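Boletín de la agrupación, 13/05/2026

Variables, turnos y lo del archivo

Va rápido porque hay que cerrar el boletín esta noche y todavía falta maquetar la agenda.

Primero, gracias. La campaña de estrellas variables que arrancamos en enero lleva ya 355 estimaciones subidas. Para un grupo que el año pasado apenas mandaba curvas sueltas, es mucho. El objetivo que habíamos puesto eran 300, así que cumplido y con margen. Las estimaciones están todas en la hoja común, pestaña "enero en adelante", y quien quiera bajárselas en texto plano que lo haga desde ahí y no desde el correo viejo, que tiene columnas cambiadas.

Segundo, lo menos bonito. De esas 355 hay 60 sin hora en tiempo universal. Sesenta. Una estimación visual sin hora sirve de poco en una estrella de periodo corto, y en las de eclipse no sirve de nada. Si la noche está en vuestro cuaderno, se puede recuperar: miradlo, corregid la hoja, poned una "c" en la última columna y listo. Si no lo está, dejad la fila como está y no inventéis. Mejor un hueco que un dato de memoria. Plazo, hasta que salga el próximo boletín.

Recordatorio para los nuevos (y para algún veterano): hora local menos dos en verano, menos una en invierno. Los que observáis pasada la medianoche, ojo con la fecha, que al restar a veces toca poner la del día anterior. Es el error más repetido de la hoja. En la próxima reunión lo dejamos escrito en la pizarra y que no se borre.

Tercero, el programa. Seguimos con Lultent para la reducción de las imágenes de los que hacéis CCD. La versión nueva ya deja guardar la lista de estrellas de comparación por campo, que era lo que más pedíamos. Falla todavía con los flats si las carpetas llevan tildes o eñes en el nombre. Solución cutre pero funciona: carpetas sin tildes. "otono", "sesion3", lo que sea. También se ha visto que si el ordenador entra en suspensión a mitad del apilado, el programa no avisa y guarda un archivo a medias. Revisad el tamaño antes de borrar los originales. De hecho, no borréis los originales.

Para los visuales, que somos mayoría, las cartas de Olex están actualizadas. Cambian dos secuencias de comparación en Cefeo y una en Casiopea. Tirad las impresas de antes, por favor, que si no mezclamos magnitudes y luego salen escalones en las curvas que no son de la estrella. Quien no tenga impresora que lo diga y le llevamos copia en papel. Hay también versión en fondo negro pero gasta media vida de tóner, esa mejor en pantalla y con el filtro rojo puesto.

Cuarto, turnos del campo de observación. Quedan 6 noches sin cubrir de aquí a que acabe el trimestre. No hace falta saber mucho, hace falta abrir, apuntar las condiciones del cielo y estar hasta que se vaya el último. Se hace siempre entre dos personas. Si os apuntáis y luego no podéis, avisad en el grupo con tiempo, que la última vez hubo gente esperando en la verja un buen rato y con frío.

Cosas del campo que conviene repetir:
Luces de coche apagadas al entrar, posición y nada más.
Linterna roja. Roja de verdad, no el móvil con la mano delante.
El portón se cierra con la cadena, no con el alambre.
Las sillas plegables vuelven a la caseta.
Basura, cada uno la suya.

Quinto, el archivo. Seguimos pasando a digital los cuadernos antiguos de la agrupación y la cosa avanza, despacio. Hay dibujos de manchas solares preciosos y hay páginas que no hay quien las lea. Hemos decidido escanear todo entero, también las notas al margen, los presupuestos de material y las listas de la compra. Parece una tontería pero en una de esas notas estaba el cambio de ocular que explicaba un salto raro en una serie larga de la Mira. Llevábamos tiempo dándole vueltas. La indexacion la hacemos por objeto y por noche. Si alguien tiene en casa cuadernos de cuando nos reuníamos en el local viejo, que los traiga, se devuelven enseguida.

Sobre dónde guardarlo: la copia principal va en Nistex y hay otra en disco duro en la sede. Falta una tercera fuera de la sede. Se aceptan ofrecimientos. Un cajón seco basta.

Sexto, colaboraciones. Nos han escrito del proyecto Carrier, el de coordinar observadores de distintas agrupaciones para seguir tránsitos de exoplanetas con telescopios modestos. Piden noches, no dinero. La idea es repartirse el mismo tránsito entre varios sitios para que una nube no se lleve la medida entera. De momento contestamos que sí a participar en la prueba, con dos equipos, y ya veremos. Hace falta seguimiento decente y poder hacer exposiciones seguidas durante varias horas sin tocar nada. Si vuestra montura aguanta eso, apuntaos en la hoja. Si no estais seguros, también, y lo probamos una noche en el campo antes de comprometernos.

Una duda que ha salido varias veces: ¿hace falta filtro? Para la prueba vale sin él, pero si tenéis uno rojo fotométrico, mejor. Y desenfocar un poco las estrellas no es pecado, ayuda a no saturar. Apuntad cuánto habéis desenfocado y no lo cambiéis a mitad de noche. 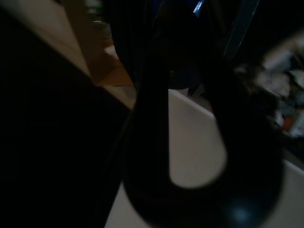 Queda pendiente para la reunión el tema de las cuotas y el cambio de horario de verano, que empezamos más tarde porque con luz no hacemos nada. Traed también propuestas para la charla abierta al público, que hay una hora libre y sigue sin título. Los textos para el próximo boletín, al correo de siempre y sin formato, por favor, que luego las tablas llegan rotas.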